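4. Recording hand-held demonstrations

This section covers the recording of two-handed demonstrations with the Dokon hand-held grippers. Read Section 3 (charging and mounting) first. The settings given here are the ones used to collect the Zarnemthorpe set, so if you want your results to be comparable with ours, keep them as they are.

4.1 Before you start

1. Charge both grippers to at least 80 percent. Below that, the left and right clocks have drifted apart in some of our longer sessions.

2. Put on the head camera and tighten the band until it does not slide when you look down at your feet.

3. Start the Bandodgate recorder on the laptop and type in your operator name. Use the same spelling every time. The training scripts split the data by operator, and two spellings count as two people.

4. Switch on the left gripper, then the right. Wait for the green light on each cube.

5. Check the printed faces of both marker cubes. Wipe off fingerprints with a dry cloth.

Caution: Do not use alcohol or glass cleaner on the cubes. The print comes off, and a damaged marker cannot be repaired with a pen.

4.2 The alignment pose

Every recording begins with an alignment pose. The pose gives the solver a clean view of both cubes at close range, and the gripper paths for the rest of the recording are worked out from it.

1. Stand still, with your feet apart, and look straight ahead.

2. Press Record. The laptop beeps once.

3. Raise both grippers in front of you with the fingers pointing up. Turn each one until the camera can see two faces of its cube.

4. Bring the fingers toward each other and leave a narrow gap. Do not let them touch.

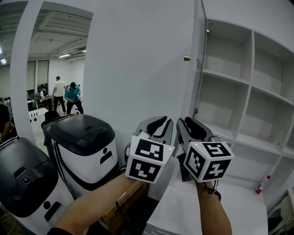 5. Hold until the second beep, then lower your hands and begin the task.

If the second beep does not come, the solver has lost one of the cubes. Lower your hands, wait for the recorder to reset, and go back to step 3. The usual fault is a gripper turned so far that only one face of the cube shows. A sleeve pulled down over the wrist can also hide the lower edge of a marker.

Note: The pose can be done anywhere. You do not need a plain background, and people moving behind you do not affect the result. Strong light shining directly on a cube does, so turn away from windows in the late afternoon.

4.3 During the task

Keep your hands in view of the head camera as much as the task allows. Short losses are filled in from the motion sensors in the grippers. A recording is rejected if either cube is out of view for more than 2 seconds at a stretch.

Move at your normal speed. Early operators slowed down on purpose, and the policy trained on their data was slow too – it also paused before each grasp, just as they had.

If you drop something, pick it up and carry on. Recoveries are kept. Mark the recording as "recovery" on the laptop afterward.

Caution: Do not close the fingers on anything heavier than a full water bottle. The finger pads tear at the base, and replacements have to be ordered from Queiroz.

4.4 Why the pose is required

The first version of the method had no alignment pose. Josué Cordeiro and Vilho Lehtinen collected 1,243 recordings that way, and the distance between the two hands was often wrong at the start. Each hand's path looked fine by itself. The trouble showed up in tasks where one hand passes an object to the other, and the trained policy would close its fingers short of the object.

After the pose was added, the set grew to 3,352 recordings, counting the older ones that could be corrected. Policies trained on the corrected set made far fewer early grasps in handover tasks. For one-handed tasks we saw no clear difference, and Ravindra Rawat's comparison (Appendix C) suggests that the pose can be skipped there. We still ask for it, so that all files have the same layout.

4.5 Ending a recording

1. Return both grippers to the alignment pose and hold for one beep.

2. Press Stop before you put the grippers down.

3. Wait for "Saved" to appear on the laptop. Closing the lid earlier loses the file.

4. Switch off the right gripper, then the left.

Recordings that fail the automatic check go to the Review folder. Welington Tavares or Định Sầm can tell you whether one is worth saving. Do not delete them yourself.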